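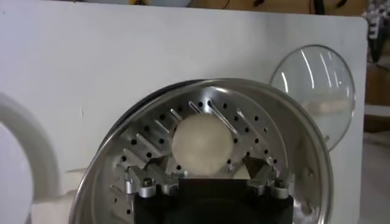

Winau Sideline Notes

ok finally home, thread on the Prasport game. long one sorry

Final was Winau 20, Prasport 19. One point. My hands are still cold.

Attendance announced at 3,019. Best crowd since the new bleachers went in, and most of them stayed thru the fourth

First quarter was ugly. Punt, punt, fumble, punt. Prasport gets the short field off the fumble and goes up 7-0. Same outside zone they ran at us last year, same side too

We answer right before the half. Jelletti Park has that slope toward the south end and I swear both teams call plays for it. Eleven play drive, nine runs, QB keeper from the 2. Tied 7-7

Halftime line for the chili was out past the ticket booth. Missed the kickoff. Heard the groan though – they took it back to our 11 and scored two plays later. 14-7

Then a weird stretch. Winau goes tempo, which we have not seen all season, and Prasport can't get subs on. Touchdown, 14-14. Why was this not in the plan in September

Prasport goes for it on 4th and 1 at midfield. Stuffed. Left gaurd pulled right into his own back. We take over and score in five plays. Kick is blocked, 20-14, and the whole bench just stared at the turf

Punter pinned them at the 4 after that, didn't matter. They go the whole way. 96 yards! Two third-and-longs converted on the same slant. Somebody please cover the slant

So 20-20 if you stop there, except the score got called back for holding and they settled for a field goal. 20-17

Next series we're backed up, snap goes over the punter's head, he bats it out the back. Smart. Safety, 20-19, and we get to free kick it away with under a minute left

Last throw was picked at our 30. Ballgame

Thing I'd worry about: the kicking unit. Blocked kick, bad snap, long return. Cassim will have all that on film and they block kicks for fun

Cassim at home next, 7 pm, gates at 6. If we win we're in. Lose and it's math, and I am not doing the math tonite

More tomorrow when I can read my own notes – stat sheet came out soaked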